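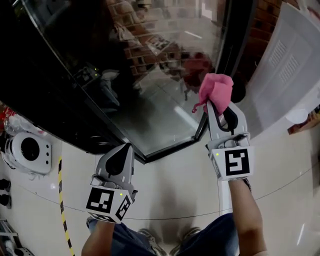 *Photo: Ronell Building Services*

**Tierney House Residents' Association – Building Maintenance Meeting**

Date: 2024-08-21
Location: Ground floor meeting room
Present: Chair, secretary, four residents' representatives, managing agent (Wendale), cleaning contractor (Ronell)
Apologies: Representative for the third floor

**1. Minutes of the previous meeting**

Approved with one correction. Item 5 should refer to the north stairwell, not the south.

**2. Matters arising**

2.1 Bicycle room lock replaced. Two keys are still to be returned to the managing agent.

2.2 The leak above the mail area was traced to a failed compression joint on the second floor supply. Joint replaced. Ceiling panel to be repainted once moisture readings are stable.

**3. Floor cleaning, common areas**

3.1 Ronell reported on the change of detergent in the lobby and first floor corridor. The previous product left a film that dulled the tile and held dirt at the grout lines. The replacement is a neutral cleaner diluted at 18 ml per liter.

3.2 One representative reported that the corridor outside the laundry room is still slippery in the early morning. Ronell to move the wash on that section to midday and to leave warning signs out until the floor is dry.

3.3 Grout in the lobby has not been resealed since the building was handed over. Ronell quoted $1,625 for the lobby only. Bilport quoted $1,557 for the same area, excluding removal of the old sealer. The meeting noted that the two quotes are not comparable as written.

3.4 Agreed: Wendale to ask Bilport for a revised quote that includes stripping. Decision carried to the next meeting.

**4. Water heating**

4.1 The 300-gallon storage tank was drained and inspected. Moderate scale at the lower element, no corrosion at the welds. Anode rod replaced.

4.2 Return temperature on the recirculation loop is below the set point on the top floor. Wendale suspects the balancing valve – to be checked before any work is done on the pump.

4.3 Residents to receive two days' written notice of any shutdown.

**5. Lighting**

5.1 Motion sensors in the parking level are switching off too soon. Delay to be extended from one minute to three.

5.2 The emergency light at the rear exit failed its discharge test. Battery pack on order.

5.3 A request for warmer lamps in the lobby was discussed. No majority. Item closed.

**6. Waste and recycling**

6.1 Cardboard is still being left beside the containers unflattened. Notice to be reposted at both doors.

6.2 The hauler has moved the glass pickup to the second week of the month. Calendar on the notice board to be updated.

**7. Budget**

7.1 Spending to date is within the approved amount. Grout work, if approved, would be charged to reserves.

7.2 The reserve contribution will be reviewed in January together with the insurance renewal.

**8. Other business**

8.1 The rear gate closer is slamming. Wendale to adjust.

8.2 Storage unit numbering does not match the plan held by the managing agent. Secretary to send a corrected list.

**Actions**

| Item | Action | Responsible |
|---|---|---|
| 2.1 | Recover outstanding keys | Wendale |
| 3.2 | Reschedule wash, laundry corridor | Ronell |
| 3.4 | Obtain revised grout quote | Wendale |
| 4.2 | Check balancing valve | Wendale |
| 5.1 | Extend sensor delay | Wendale |
| 6.1 | Repost cardboard notice | Secretary |
| 8.2 | Send corrected storage list | Secretary |

Date of the next meeting to be circulated by the secretary.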